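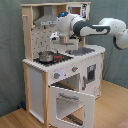 Can a machine do the washing up yet? (108 replies, page 3)

Utent
2 April 2021
Every spring somebody tells me we're five years off a robot that clears the kitchen. I've heard it since I fitted my first dishwasher. A toy hob with one little pot on it is a long way from my sink on a Sunday night, with egg on the forks and a roasting tin that won't fit anywhere.

Pullel
You have to start somewhere. If an arm can shut an oven door and put a pot in a sink at toddler size, the full-size version is mostly a question of money.

Radu
It isn't though. We have 4 arms on the packing line at work and they're great until a box turns up with a dented corner. Then one of us walks over and sorts it out by hand. Same boxes all day long, bolted floor, good lighting. A family kitchen has none of that.

Utent
Exactly my point. And what does an arm cost?

Prorken
Cheapest second-hand one I found was 2629 quid, with no gripper and no software. I'd want it to do the ironing as well for that.

Pullel
Dishwashers were silly money once too.

Radu
A dishwasher is a box that squirts water. You still load it, and you still scrape the plates. I'd call that half a chore.

Pullel
Half more than my kids do. I'd still bet on something that can load one within ten years.

Prorken
Load it properly or load it like my husband?

Utent
Put me down against. Ask me again in May when the next lot of videos comes out, all speeded up as usual.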